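Fadero Student Papers
Home | Issues | Authors | Student Notes | Search
Shares 87 | Comments 8

4. Learning where the table ends

4.1 Why we began with an empty view

Most of the teams in our course wanted to pick something up on the first day, and so did we! Our supervisor, Sieglinde Wendt, asked us to spend the opening sessions of the Prulach project on a humbler question: can the arm tell, from its wrist camera alone, whether it is over the work surface or past the rim? We expected this to be dull. It became the part of the project we talked about most over lunch.

The idea is simple. A pale, plain surface gives the camera very little to hold on to, so a matching method that depends on corners and texture has almost nothing to work with. The edge is the one feature worth trusting, and in our set-up the edge is not a straight line. It has a small curved step in it - a gift, as Taras Pavliuk pointed out, as a straight line only tells you how far away you are, while a step also tells you where you are along it. 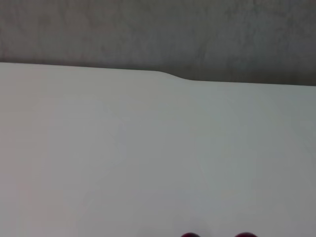
We therefore wrote our detector, Nulby, in two stages. The first splits the view into smooth and mottled regions using local variance in small square windows. The second fits a curve to the border between them and looks for the place where the slope changes fastest. Anežka Šimko wrote the first version in an afternoon, and it found the step in far more views than any of us had dared to hope.

4.2 Shading and the false edge

Figure 2 shows the harder case. With the mottled grey surface taking up most of the view, the border runs as a long diagonal, and a band of darker shading lies beside part of it. Our early detector was very fond of that band. It would settle on the outer side of the shading, well away from the true border, and report the result with great confidence.
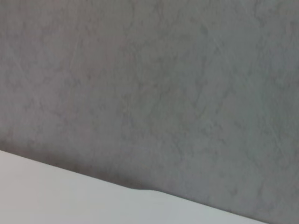

Figure 2. Wrist camera view with the pale surface at lower left and the step along its border.
Reading time for this section: 8 min

Geert Segers suggested that we stop looking at brightness altogether in the second stage and compare texture on either side of each candidate line. Shading darkens the mottling but leaves its pattern mostly in place, whereas the pale side stays smooth. We tried this on 300 stored views, of which 100 had been set aside for testing, and the false edge was chosen much less often. The faint veins still cause trouble when they run nearly parallel to the border, and we have no good answer to that yet.

We also learned to be wary of soft focus. Blur makes the mottled side look smoother than it is, and a fixed threshold then moves the border outwards. Mahtab Salehi's fix was to set the threshold afresh for every view - a few lines of code, and lovely to watch at work. Section 5 describes how the edge estimate is passed to the motion planner.

Contact the editors | © Fadero Student Papers | Back to top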